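Mapping project near Vaher: do I stick with my area or swap before I go?

Posted in April by Femi Sani
3 comments | 16 shares

Hi all, second-year geology student at Rivuston and I'm getting properly wobbly about my independent mapping project, so I'd love to hear from anyone who's been through it.

I've got an area picked out above Vaher. It's mostly limestone and shale with a fault along the east side and a lump of something igneous in the corner that the old survey map just colours in pink and doesn't bother to name. The highest bit is 564 metres, so it isn't mountaineering or anything. I picked it because a girl in the year above did the next valley along and said the exposure was great, and because there's a bus.

The trouble is I've now looked at the satellite pictures and about a third of my area is trees. Dense, dark, horrible conifer trees. My supervisor (lovely man, answers an email once a fortnight if you're lucky) says "you'll find the streams are good" and that's all I've had out of him. Meanwhile two people on my course are going to Velitz, where it's all bare hillside, and they've said I can tag along and take the block next to theirs. We leave for wherever it is on a Saturday in June and the risk assessment has to be in well before that, so I need to make my mind up.

I did get as far as starting on what to pack, which was me avoiding the real decision. 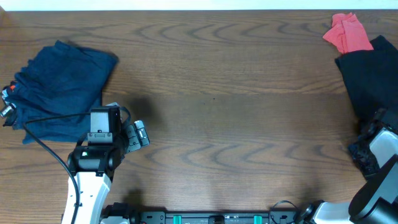 Navy, folded, left side of the table.

So, things I'd like to know. Is a third of trees a disaster or just annoying? Is Velitz going to look lazy if I'm right next to two other people from my year? And how many days do you really need? I've budgeted for 16 including the travel and my mum thinks that's loads, but I keep reading about people who were out for five or six weeks and I can't afford that. I've already spent almost 200 pounds and I haven't left the house yet. (Boots. It was mostly boots.)

Oh, and the notebooks. Our department wants us to use the hardback Lovex ones from the office and I hate the squared paper. Does anybody check?

Thanks in advance, sorry it's long!

Femi

Romana Kubíček

Hello Femi! I did my mapping a fair few years ago and I've helped run the second-year field course since, so I've watched a lot of people go through this exact wobble, and I had it myself (mine was bog, not trees, and I cried in a hostel kitchen over it).

Trees first. A third isn't a disaster. Your supervisor is being unhelpfully brief but he's right about streams. In conifer plantation you walk the streams and the forestry tracks, and the track cuttings can be the best exposure in the whole area, fresh and taller than you are. What you can't do is wander about in the middle and expect to trip over an outcrop. So before you decide, get the largest-scale map you can and mark every stream, every track and every little quarry symbol inside the wooded part. If you've got a line of something every few hundred metres, you can map it. If there's one big blank with nothing crossing it, see whether you can slide your boundary over a bit. People forget you're allowed to do that! Nobody drew your rectangle but you.

The unnamed pink thing would settle it for me. A fault and an intrusion and a sedimentary sequence in one small area gives you so much to write about in the autumn, and you'll be very grateful for that when you're sat indoors trying to get a cross-section to balance. Ask now whether you can have thin sections made, and how many, and what the deadline is for handing in the rock. Departments get booked up and then you're left describing a grey rock as "grey".

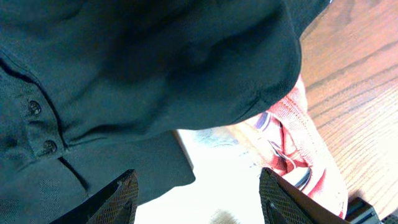 The other thing I'd weigh up is company. I know some people love being on their own, but you do need someone who knows where you are and what time you're due back, and if the Vaher plan has you out alone all day with a patchy phone signal then your risk assessment has to deal with that in some detail. Velitz with two friends is easier on that front. It won't look lazy at all, adjoining areas are completely normal, as long as the mapping and the interpretation are your own. Just don't compare maps along the shared edge in the evenings until you've each inked your own. Examiners do look at the joins.

On days: 16 including travel probably gives you 14 on the ground, and that's tight. You'll lose some to rain and you need at least one where you sit down, ink everything in and notice what you've missed. I'd make the area a bit smaller and do it well. Check your handbook too, as some courses set a minimum and it'd be awful to find out afterwards.

Pencil, by the way, and take a spare clinometer if you can borrow one. I dropped mine in a river on my third morning.

As for packing, leave it till the week before and then halve it. You'll wear the same top most days anyway.

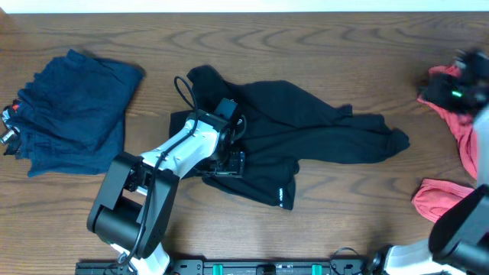 Blue pile on the left, black in the middle, nothing put away.

mapcase

Velitz. Bare rock every time.

I did a forested one and spent half of it climbing over fallen branches. Got a decent mark in the end but I wouldn't do it again. Also yes they do check the notebooks, ours got marked separately, so use whichever one they tell you to. You stop noticing the squares.

Romana Kubíček

Just popping back to say mapcase is right about the notebooks, I missed that bit! Ours were marked as well. Number your localities as you go and put the same numbers on the field slips and the sample bags, all on the same day, in the same pen. And Femi, do email your supervisor again. Ask him one thing at a time, with a yes or no at the end of it, and you might get a reply before June.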